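How to Read a Player Rating Without Getting Fooled

Every September the lists come out. Top 50 this, best 16 that, a score out of 100 beside every name as if somebody had put the player on a scale. Then people argue for a month over whether a left back is an 84 or an 86. I've been doing this long enough to have lost a lot of those arguments, and I no longer think most of the numbers deserve one.

You can still get some use out of them. The steps below take maybe an hour the first time and a lot less after that. You'll need a spreadsheet, or paper, and at least one full match you haven't already made up your mind about.

Step 1. Find out what the number is made of

Go to the site's methods page. If it doesn't have one, stop right there and treat the rating as an opinion with a decimal point stuck on. If it does have one, look for three things: which actions get counted, how much each one is worth, and what score a player starts on before he touches the ball.

The starting score matters more than people think. Plenty of systems begin everybody somewhere in the middle and nudge up or down. A defender who does nothing wrong and nothing much at all ends the match looking respectable. A winger who tries eight dribbles and loses five of them looks poor, even if the other three tore the game open.

Write the starting score at the top of your sheet. You'll want it later.

Step 2. Throw out the short appearances

A substitute who comes on for the last 16 minutes and scores will get a huge rating. Fine, he scored. It says very little about how well he plays football. Set a minimum number of minutes and stick with it, including when it knocks out your favorite. I use half a match for single games. For a season I want a good deal more, and I get suspicious of any list that won't say where its cutoff is.

Step 3. Sort by position before you compare anybody

Goals and assists push ratings up. Goals and assists are mostly made by people who stand near the goal. Put all the positions in one column and you get a list of forwards with a couple of midfielders who take the penalties.

Make separate columns. Center backs with center backs, fullbacks with fullbacks. If you have a player who moves around, put him where he played most and make a note. Don't split him into two half players. I tried that and it was a mess.

Step 4. Pick one match and do it yourself

Take a full recording. Choose one player, and choose a dull one. A holding midfielder on a mid-table side is ideal. Watch only him. Every time he does something, including moving to cover a space, put a mark in one of three columns: helped, hurt, no difference.

You'll go wrong in the first ten minutes because your eyes will follow the ball. Rewind and start over. Don't look at the published rating until you're done.

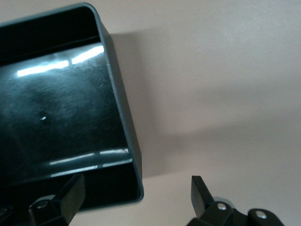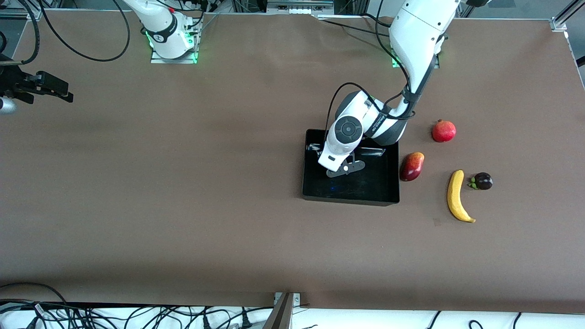

Zeyu Zou: I did Step 4 with a holding midfielder and had 155 marks by full time. More than half were "no difference." The site gave him a 6.4, and after an evening of this I couldn't tell you if that was generous or an insult. So what was the point?

That's close to the point, I'd say, but it's a fair complaint. A big pile of "no difference" marks usually means one of two things. Either the player really was a passenger, or your middle column is swallowing work that counts. Go back through one stretch of play and check the moments where he stood still. If an opponent looked his way and passed somewhere else, move that mark to "helped." Then see how far the balance shifts. If it barely moves, he had a quiet night and you can trust your sheet.

Step 5. Compare, and look for the gap

Now open the published rating. You aren't trying to match it, and your three columns won't turn into a 6.4 no matter how you divide them. What you want is direction. Did you think he was well above the starting score from Step 1, or well below it? Does the site agree?

When you disagree, find the reason in the methods page. Nine times out of ten it's something the system can't see or chooses not to count. Covering runs. Bad passes that a teammate rescued. Fouls that stopped a break. Keep a list of these, one line each. After four or five matches you'll know which way that site leans, and that's worth more to you than any rating on it.

Step 6. Be careful with averages

A season average hides as much as it shows. Two players can both finish on a seven, one by being a seven every week and the other by swinging between brilliant and awful. Managers care a lot about which one they've got. Ask for the spread, or work it out from the match scores. If the site only gives you the average, write down the best and worst games by hand.

Also check who the matches were against. Three goals against a side that has already gone down count the same in most systems as three goals in a title race. I have never seen an adjustment for this that convinced me, and I've seen some very confident ones.

Step 7. Decide what you'll use it for

Ratings are decent for finding players you haven't watched. Sort the column, pick a name you don't know, go watch him. They're poor at settling who was better between two players you've both seen plenty of, and they're hopeless for awards, where the voters have their minds made up by spring anyway.

If you make a list of your own after all this, publish your cutoff and your columns along with it. You'll get more arguments that way, but at least they'll be about something.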